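Gronach Bench Kit – Overhead Arm Mount and Fixture Plate Set

Sold by Clernberg Workshop Supply. Part of the Hendricks home automation range.

The Gronach Bench Kit is for people building a robot cell in a garage, a spare room or a shared workshop. It hangs a small robot arm over the table so the full work surface stays free. You supply the arm, the gripper and the computer that runs them. The kit supplies the overhead beam, the mounting flange, the cable clips and the print files for the fixture plates.

The beam is 79 inches long and clamps to two uprights. With the uprights at full height, the flange sits 52 inches above the table. That leaves room for tall work – a desktop tower on its side, an amplifier, a small gearbox. Arms up to 32 pounds can be hung from the flange without extra bracing.

Fixture plates are printed at home from the files in the download folder. Each plate is a flat base with raised blocks, posts and brackets that hold parts where the arm expects to find them. Change the layout in the file, print again and bolt the new plate to the slots in your table.
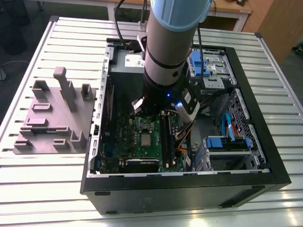

Can I use the kit with a table I already own?

Any table with a slotted aluminum top will take the plates. For a plain wood top, order the Cutex adapter rails, which screw down from above and give you the same slots.

Leave slack in the arm cable before you tighten the clips. Run the arm slowly through its full reach and check that nothing pulls at the wrist. Set the clips last.

In the box: overhead beam, 2 uprights, mounting flange, cable clips, bolts and hex keys.
Not included: arm, gripper, table, adapter rails, filament.

Assembly takes one afternoon and is easier with a helper, as the beam is heavy. The next batch ships in January. Replacement clips and flanges are kept in stock and can be ordered separately.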